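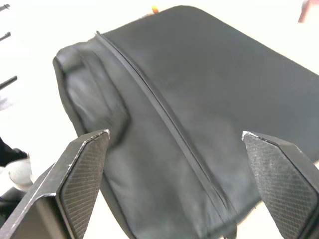
Skarkthorpe wrote: The clicking is back. We had it through the whole second half last night, banjo and fiddle channels only, and you could hear it in the balcony. We changed the cable like you told us and it made no difference. Can someone look at this again before the next show?

Ticket 328
Status: Reopened
Product: Orkach digital mixer with stage box
Other gear on the system: Shahbazi instrument preamps, Gronby multitrack recorder
Category: Audio quality / clicks and pops

Support reply

Thanks for coming back to us. I have reopened the ticket and kept the number the same so the earlier notes stay together. Please answer these when you have a minute:

Does the clicking reach the monitors as well as the main speakers?
Is it there when nobody is playing?
Is the Gronby recorder switched on when it happens?
What build number shows on the mixer's system page?

Customer reply

Yes, it is in the monitors too. It is there with nobody playing, but it's faint and you have to turn the channel up to hear it. The recorder is always on during a show. We record every set for the players, they get the files afterward. Build number is 136.

We still think it is the Shahbazi preamps. The vocal mics go straight into the stage box and nobody has complained about those.

Support reply

Build 136 is current, so leave it as it is.

I would like to rule the preamps in or out first. With the system quiet, unplug the banjo preamp from the stage box and plug a plain vocal mic into the same input. Set the gain to where you normally have it for the banjo. Listen on headphones at the mixer for a few minutes and tell me what you hear.

Then do it the other way. Put the banjo preamp on an input that has been clean.

Customer reply

Did both before soundcheck.

Vocal mic on the banjo input: clicks. Same sound, like a fingernail on a table, uneven spacing.
Banjo preamp on a vocal input: clicks as well, a bit quieter.
Then we turned up the lead vocal mic on its own channel, with the gain as high as the banjo's, and there it was too. So it has been on the vocals all along. We run those lower and the gate hides it.

I suppose that clears the preamps. Sorry for the detour.

Support reply

No problem, it was a fair guess. If it is on every input, the fault is after the inputs. That leaves the link between the stage box and the mixer, the clock settings, or the power.

You replaced the link cable last time. Can you tell me what you replaced it with, and how it runs?

Customer reply

New one is 50 feet, shielded, metal connectors at both ends. The old one was the same length with plastic connectors. It goes down the side wall, behind the radiator, and up to the booth. It does not cross the lighting cables. We checked that when we ran it.

Support reply

The cable is fine and so is the route. Please go to the sync page on the mixer and write down what it says for clock source, and whether the lock light is steady or blinking. Do this with the recorder on, then with the recorder off.

Customer reply

Recorder on: clock source says EXTERNAL, lock light steady most of the time. It blinked twice while I was standing there, and I heard a click with each blink.
Recorder off: clock source says EXTERNAL (LOST), INTERNAL IN USE. Light steady. No clicks at all in fifteen minutes.

I never set it to external. Not sure who did.
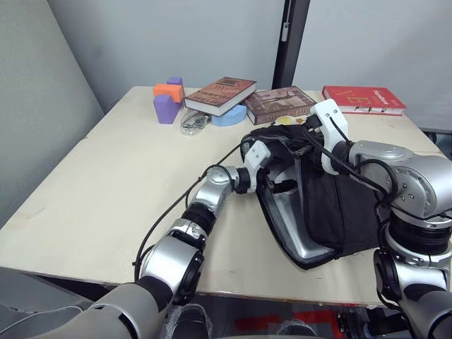 Last updated: March

Cause

The mixer was taking its clock from the Gronby recorder. When the recorder's clock wandered, the mixer lost lock for a moment and every channel clicked together. The loud channels made it noticeable, and the quiet ones covered it.

The setting was most likely changed when the recorder was first connected. On the Orkach mixer, the setup wizard asks whether the new device should provide the clock, and the highlighted choice is Yes. Pressing Enter through the wizard is enough to switch it.

Fix

Turn down the main speakers and mute the monitors. Changing the clock causes a short, loud pop.

On the mixer, open Setup, then Sync. Change the clock source from External to Internal. Press Apply. The audio drops out for a few seconds and comes back.

On the recorder, open Device, then Clock, and choose Follow Input. The display should read FOLLOWING. If it reads FREE, unplug the link to the mixer, wait for the display to clear, and plug it in again.

Set the recorder's sample rate to match the mixer's. The two must be the same or the recorder will refuse to arm its tracks.

Save the mixer setup under a new name. If you load an old show file, it can bring the External setting back. Skarkthorpe had several of these, one for each regular band, and all of them had to be opened, changed and saved again.

Buffer setting

The customer asked if raising the recorder's buffer would have done the same job. It would not. The buffer on this system was at 64 samples, and with a higher setting the clicks were still there – only the recording started a little later. We left it at 64.

Customer reply

Changed everything as above and ran a full evening with the recorder on. Two sets and an encore, with banjo, fiddle, guitar, upright bass and four singers. No clicks in the room and none in the files that I can find. The fiddle player asked what we had done to the monitors.

One leftover: the show file for the Sunday-style singaround still had External in it. I had missed that one because it was saved in the other folder. Fixed now.

There is still a low hum on the bass channel, which was there before any of this. It goes away when the player touches the strings. Do you want that here or on a new ticket?

Support reply

A new ticket, please. It sounds like a grounding matter at the instrument or its preamp, and the notes here would only get in the way. When you open it, include the model of the pickup and say whether the hum changes with the ground lift switch on the Shahbazi preamp in each position.

I have passed the wizard question to the product team and asked that the highlighted choice be No. I don't have a date for that.

Status changed: Reopened to Solved
Related articles: Choosing a clock source; Checking old show files after a settings change; Connecting a Gronby recorder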